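Log the Command You Sent

Khalil Tarawneh

Most two-arm manipulation stacks record the wrong action. They store the joint positions the robot reached and call that the action, then train a policy to output them. I think this is a mistake in the data format, and that it should be fixed there before anyone spends another month on model architecture.

The distinction is simple. At each control tick the software has a target it asked for and a position the encoders reported. In free space the two are close, apart from lag. In contact they separate. A finger that rests against an object has a target slightly inside that object, and the gap between target and measurement, multiplied by the controller's stiffness, is the grip force. Store only the measured position and the force is gone from the record.

Our test task at Todgate is a bouquet and a vase. The robot has to take the bundle by its wrapped stems, turn it upright and lower it into the vase. I like the task because the geometry is easy and the contact is not. The wrapped handle is thick and gives a little, the grasses at the other end swing, and the vase is tall enough to tip.
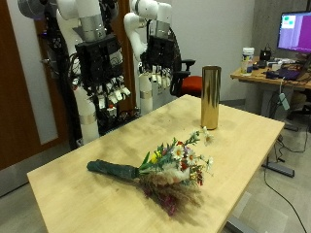 The bouquet task: flowers on their side, gold vase standing, both hands off to the left.

We ran the comparison on our own logs, replayed through Dridiritz, the low-level controller we have used for two years. The set was 700 episodes. From each one we replayed the measured trajectory and, separately, the commanded trajectory, with the objects placed by hand at their recorded starting poses. Replay of measured positions closed the hand to the correct shape and applied almost no force. The bundle slid out during the lift in most trials. Replay of commanded positions held it. There was no learning in this test, so the policy cannot be blamed.

The usual objection is that commands are specific to a controller. Change the gains and the old targets mean something else. That is true, and the answer is to log the gains too. Kalell, our recorder, now writes 5 fields per joint per tick: target, measured position, measured velocity, motor current and stiffness. Disk use went up. It is still small next to the video.

A second objection is that cameras will make up the difference. The argument goes that a wrist camera sees the contact, so the network can infer force from the pixels. I have looked through a lot of wrist video and am not persuaded.
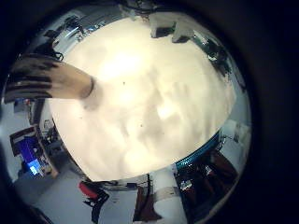 Wrist view with a finger close to a pale surface.

With a wide lens and a bright surface in view, much of the image carries very little texture. A finger that nearly touches and a finger that presses lightly can differ by a few pixels of shadow. Exposure moves that shadow as well. I would keep the wrist camera for finding the object and for the last part of the approach, and I would not ask it to report load.

Planning has the same problem one level up. Darwish, the planner we evaluated in October, treats a grasp as a final pose with a tolerance of 5 millimeters. Its output is collision free and ends exactly where the fingers meet the wrapping. Someone then adds a closing offset in a config file. Ours had three such offsets, in three files, and two of them disagreed in sign. An offset like that is a force command without units, and it belongs in the plan as a force or as a target with a stated stiffness.

The current field earned its space for a separate reason. We run the control loop at 1,000 hertz and record at a lower rate, and short contact events fall between samples. Filtered current keeps a trace of them. Position does not.

My recommendation for anyone defining a dataset format this year is to make the commanded target mandatory, make the measured state mandatory, and reject an episode at write time if either is missing or if their clocks differ by more than one tick. Renaming "action" to "target" in the schema would also help, as the present name is what lets the measured value slip in. Existing logs without targets can still be used for vision pretraining. We have stopped using ours for anything that involves a grasp.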